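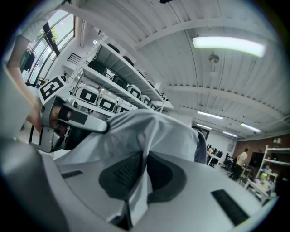 Two hand-held grippers and a piece of gray fabric at the Hostholm open day.

I drove over to Dosundale on 14th October for the Hostholm open day, mostly to see how they collect manipulation data for soft goods. Rigid parts I deal with at work. Cloth I have avoided since a bad month of May with a towel folder.

The method is simple enough. An operator holds a gripper in each hand and does the task directly, and the recordings go to training. Liya Ambaye ran the session and gave us the numbers up front: 3,628 fabric episodes so far, with a median length of 38 seconds. They throw out any episode where tracking drops for more than four frames in a row. The square marker on top of the gripper is large with a thick border, and I would like to know how it holds up under fluorescent tubes.

I got a turn. The tool weighs 455 grams with the cable attached, and the weight sits further forward than I expected – my wrist noticed before I did. The rubber pad has a fine grid texture. Ambaye said the smooth version let thin cotton slide out during lifts.

My main question was about force. The grippers record opening width but no contact force, so the model has to infer grip from pad position and video. Purves tried the same thing on cable routing and added load cells later. Hostholm is testing a sensor from Brurel, but it was not on show.

Slides are supposed to go out to everyone who signed the sheet. I'll add the tracking error plots when I have them.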